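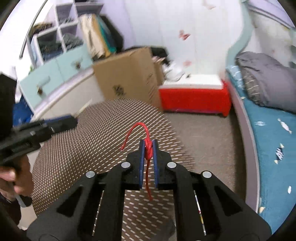
Ein Kunde aus Grurnham schrieb uns, ihm sei beim Auspacken gar nicht klar gewesen, welche Schnur für draußen gedacht ist und welche nur zum Basteln. Er habe dann beide in den Regen gehängt. Weil solche Nachrichten öfter kommen, stehen die häufigsten Fragen jetzt auf einer Seite.

Welche Schnüre führt Madent?
Geflochtene Schnur aus Polyester (Reihe Torna) und gedrehte Schnur aus Baumwolle (Reihe Uddin). Torna ist für draußen geeignet, Uddin nicht.

Welche Längen gibt es?
Torna auf Rollen zu 100 und 500 Metern, Uddin nur zu 100 Metern. Zuschnitt nach Maß bieten wir ab fünf Metern an. Zugeschnittene Ware können wir nicht zurücknehmen.

Wie verhindere ich, dass die Enden ausfransen?
Bei Torna das Ende kurz mit der Flamme anschmelzen und abkühlen lassen, nicht mit den Fingern formen. Bei Uddin hilft ein Takling aus dünnem Garn oder ein einfacher Überhandknoten kurz vor dem Ende. Klebeband hält nur vorübergehend.

Welcher Knoten eignet sich für zwei gleich dicke Schnüre?
Für Pakete und Bündel reicht der Kreuzknoten. Unter wechselnder Last kann er sich lösen — dann besser den doppelten Spierenstich nehmen.

Mein Knoten geht nicht mehr auf. Was tun?
Die Schnur von beiden Seiten in den Knoten hineinschieben und dabei hin und her biegen. Eine stumpfe Ahle hilft, ein Messer nicht. Baumwolle zieht sich feucht fester zu und sollte vorher trocknen.

Kann ich die Schnüre waschen?
Torna bei 30 Grad im Wäschenetz. Uddin nur von Hand und kalt, sie läuft sonst ein. Kräftige Farben können bei den ersten Wäschen abfärben.

Darf ich damit klettern oder Lasten heben?
Nein. Keine unserer Schnüre ist zur Personensicherung oder als Hebezeug zugelassen.

Was bedeutet die Nummer auf der Banderole?
Die Farbnummer. 344 ist zum Beispiel Ziegelrot. Zwischen zwei Lieferungen kann der Ton leicht abweichen — für größere Arbeiten bitte alles auf einmal bestellen.

Gibt es Artikel 1291 noch?
Nein, die Sorte ist ausgelaufen. Am nächsten kommt ihr Torna in drei Millimetern.

Wann wird verschickt?
Bestellungen bis 14 Uhr gehen werktags am selben Tag raus. Im Dezember dauert es meist einen Tag länger.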